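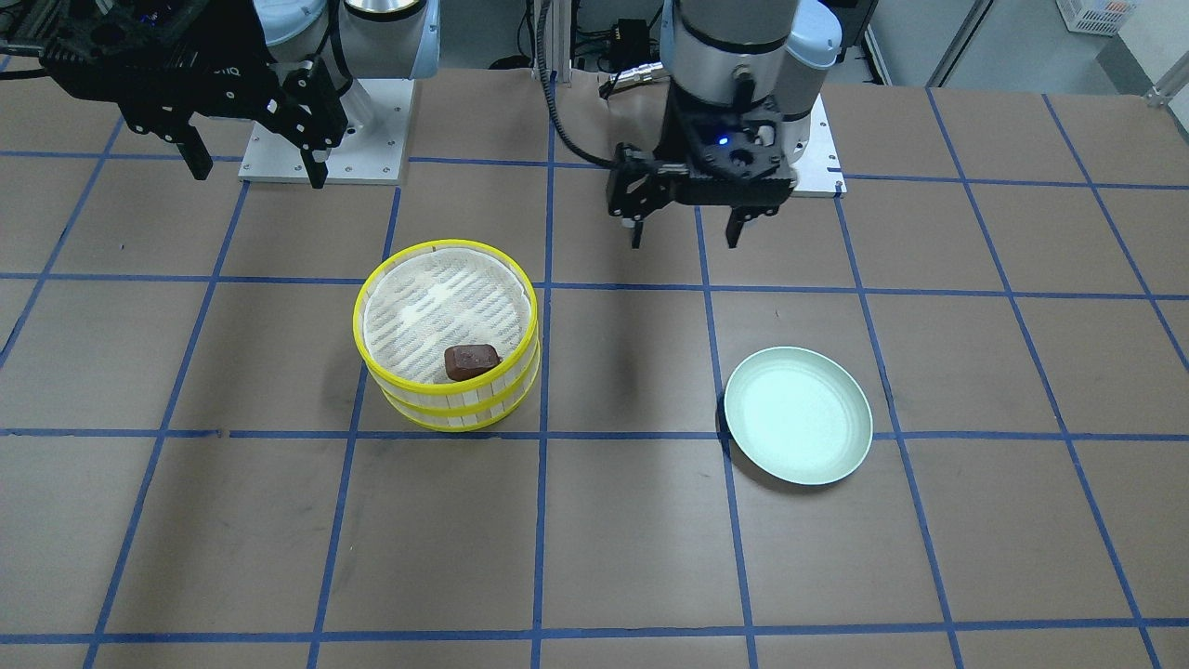 Bamboo steamer with the yellow rims, pale green plate next to it.

1/ Sorting out tableware for the December supper at Drerkmont. Kevser Toprak asked me to post the notes as I go, so this is a thread.

2/ Budget is 113 for everything we don't already own. Steamers are staying on the list. They look right on a table, and people can help themselves without passing a big dish along.

3/ One small piece in a steamer looks lost. Either fill it or use a smaller one. I'd line it with paper too, as sauce gets into bamboo and stays there.

4/ Bowls next. The yellow ones nest, so a stack takes up no more of the table than a single bowl. Good for the end near the door where it gets tight.
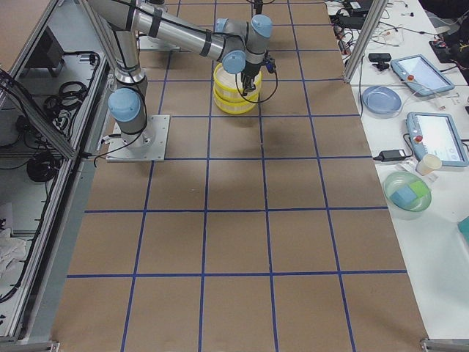 5/ Paper on the tables again. Brown kraft, blue tape in squares, one dish to a square. Zübeyde Öztürkmen wants cloth. Cloth from Prurkel is 227, so paper. 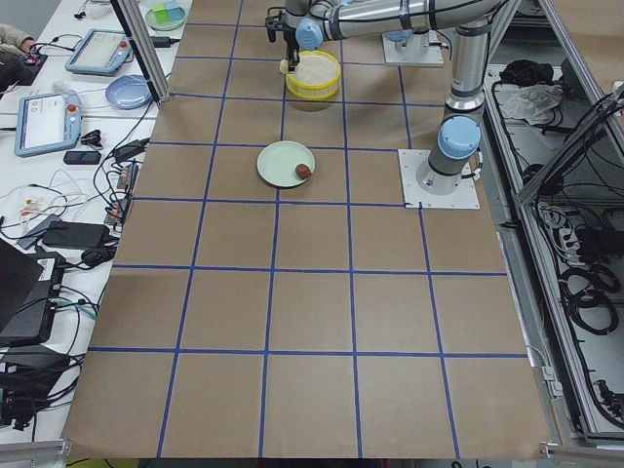

6/ Portions. Tincuța Cârstea is doing the meatballs and wants to know what size plate to plan for. Round with a slightly raised rim, please, in the pale mint green. Something small and brown set over to the right shows up well on it and leaves most of the plate free for rice and salad.

7/ Still need serving spoons. If you have any to lend, message me or Khrystyna-Mariia Dovhaniuk.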